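Speaker notes: One Bin at a Time
Plutside community hall, spring swap evening, starts 7 p.m.

Opening (stand in front of the table, don't hide behind the laptop)

Hi everybody! I'm so happy to see this many people who want to talk about sweaters in April. Quick show of hands: who has a chair at home that is really a pile of clothes? Great, me too, and we're going to empty it tonight.

My whole talk is about one habit. You take a bin, you put it on a table, and you deal with clothes one bin at a time. I've been doing it for three winters now and I still get a little thrill when I see the bottom of the bin.

Why a bin

Drawers hide things. I found a Nekholm cardigan last year that I had already replaced! A clear bin keeps me truthful, and it holds a limited amount, so the job has an end. When I start on a whole closet I'm sitting on the floor by lunch, reading old concert T-shirts.

(Pause here. People usually want to tell a closet story. Let two or three of them.)

The ten-minute round

Set a timer for 10 minutes. Pull out one piece, hold it up by the shoulders, and decide: keep, mend or swap. Check the buttons and the cuffs while it's in your hands. Keepers get folded right away on the table. Mending goes in a bag by the door, and please put the loose button in the pocket, I beg you.

Demo with the gray Sidetti shirt: sleeves in, fold in thirds, stand it on its edge. Do it twice, the second time slowly. If it falls over, laugh and do it again.

Getting it all up to table height

Next slide. Leave it up while you talk.

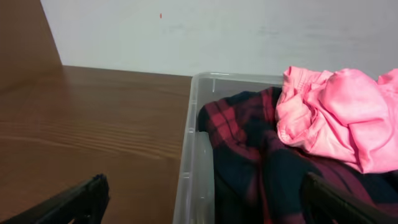

Talk section: 3 min read

Look at that pink! A bright color on top of a dark plaid is my favorite way to start a round, and I always grab the bright one first. It wakes me up. The red-and-black check underneath is a pattern I'd fold along its lines, so the squares do the measuring for me.

Notice too that the bin is up on a wooden table. My back was so much happier once I quit sorting on the bed. And don't worry about crumpled! Stuff goes in crumpled and comes out folded, so don't fold it twice.

Swap rack

Point to the rack by the stage. Hangers are at the Nakamura table, take as many as you need. Anything left at 9:35 goes back home with its owner.

Questions, then cookies. Remember to unplug the projector.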